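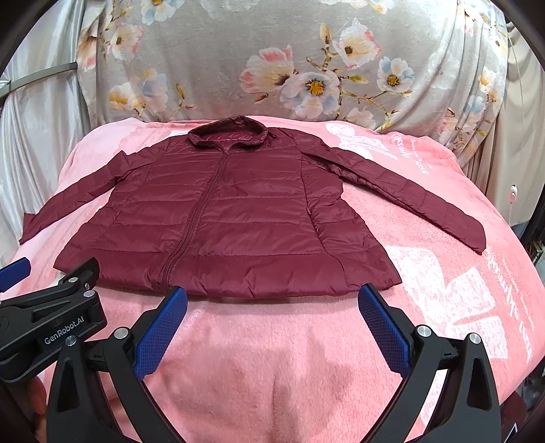 3.2 Laying out and folding padded garments

Padded outerwear was treated separately from shirts and knitwear. A shirt can be pressed flat with the hand and will stay as it is put, but a quilted jacket holds air and pushes back against the fold. Participants in the first round had described jackets as the items they most often gave up on and hung over a chair instead, and Magagula suggested that the laying out deserved as much attention as the folding itself.

Figure 2. Quilted jacket laid out front side up on a bed blanket, zip closed.

Most participants worked on a bed. Tables were offered in the written instructions, but few homes had one that was clear and wide enough for an adult jacket with the sleeves out. The bed brings its own difficulties. The surface is rounded and gives under the hand, and a blanket with a deep pile grips the cloth, so that a sleeve dragged across it tends to twist at the elbow. In Figure 2 the sleeves lie at different angles to the body, one with a fold at the bend, and the fabric is bunched near one underarm. We coded layouts of this kind as "open, uneven".

Closing the zip first was left to the participant. Where it was closed, the two front panels moved as one piece and the hem kept its width when the jacket was turned. It did not guarantee a straight centre line. On soft surfaces the zip often ran diagonally from collar to hem, as it does in Figure 2, and participants who then folded by following the zip ended up with one side wider than the other. Those who folded by the side seams, or simply by eye, had less trouble.

The stand-up collar was the second problem. It keeps its shape when the rest of the garment is flat, and a fold made across it springs open. Three approaches were seen: tucking the collar inside, folding it down on to the chest, and leaving it proud at the top of the bundle. Conneely and Haugland coded these independently and disagreed in 4 cases, all of them jackets where the collar had been tucked in and had worked its way out again before the bundle was put away. These were settled by discussion and recorded as tucked.

We had expected the stitched channels to act as fold lines. Participants did use them, but mostly for the last fold, from hem to collar, where a channel lies across the body and gives under light pressure. The sleeve folds cross the channels and gained nothing from them. Small wrinkles along the stitching were ignored by nearly everyone — smoothing was kept for the hem band and the underarms, where loose cloth would otherwise be trapped inside the bundle.

Storage of the finished bundles is dealt with in Section 3.3.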